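Brundudora arm cell: pre-run checklist with my comments
Updated April 30, 2020

I do this one before every batch, simulated runs included, because the Plonder rules make no exception for them and I rather like it that way!

1. Gripper open and empty before homing. OK.
Comment: I look down between the fingers myself and don't go by the status light.
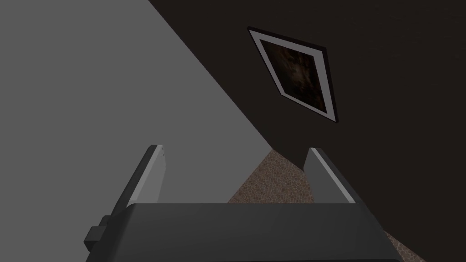

2. Speed cap loaded. OK, set to 30 per cent.
Comment: the Wegener sheet still says 33 (old figure, please cross it out if you've got a paper copy).

3. Stop button tested from both the desk and the door. OK.
Comment: the door one is stiff again. It works, but I've logged it as job 176.

4. Finger pads checked. OK.
Comment: next full pad check is due in August or at 2000 cycles, whichever comes first.

5. Approach to the work surface. OK with a note.
Comment: come in slowly with the fingers wide, and stop short of the panel before lining up on anything small.

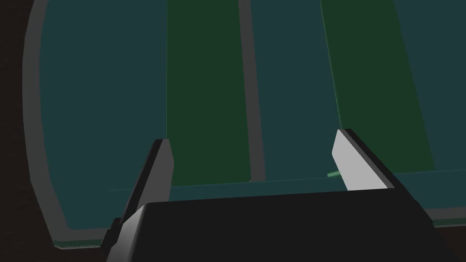 Item 5: fingers open over the striped panel, small green piece by the right-hand pad.

6. Run log saved to the Cikden folder. Not done yet, will do after lunch.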